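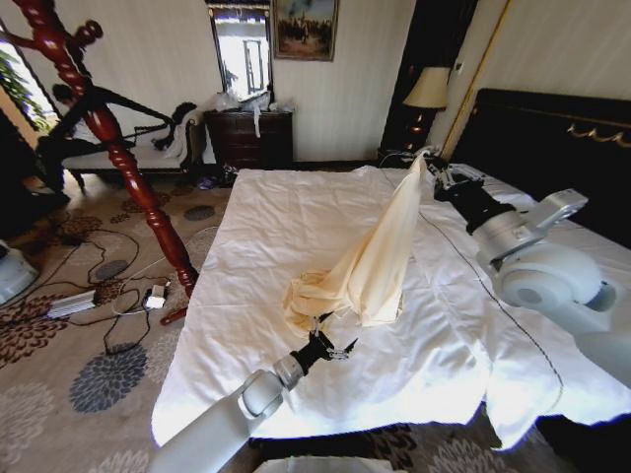
Upstairs at the Trerstead open house

I have been meaning to write up our Thursday at Trerstead for weeks, and it is already February, so forgive me if I've mixed up the order of the rooms. We drove over from Lallby, 44 miles with one stop for coffee and a second one for my sister's knees, and got there just as they were opening the side door.

The downstairs was lovely, but I'll admit I hurried through it. It was the bedrooms I wanted! I grew up with white sheets and heavy dark furniture at my grandmother's, and the big bedroom took me right back. The headboard is dark and padded, with a gold scroll running along the trim, the kind of thing I'd never dare to buy and would look at every single night if I had it. There's a lamp beside it with a pale beige shade, and the light from the window was so good that morning it hardly mattered whether anyone switched it on.

My sister fell for the coat rack, a tall red-brown one with a spiral-turned post and curved hooks at the top (she has been hunting for one like it since she moved, and the nearest she's found was in a shop in Trindade for far too much money). I liked the chaise lounge with the scrolled frame, even with clothes draped all over it. Maybe more for that. It felt like a room somebody sleeps in, with bags piled on the chest of drawers and shoes on the floor, and I wish more open houses were brave enough to leave things that way.

I spent a good while on the gold-framed painting, too, which is dark and very crowded, and I'd have stayed longer if there hadn't been people waiting on the landing.

Maiara Bezerra, our guide, was patient with all my questions about bed linen. She irons her pillowcases and leaves the sheets alone, and I have decided to do the same from now on.

Tickets were 20 dollars each and that included tea and a slice of seed cake. Wear soft shoes for the stairs, and park behind the Skekine garden center if the front lot is full.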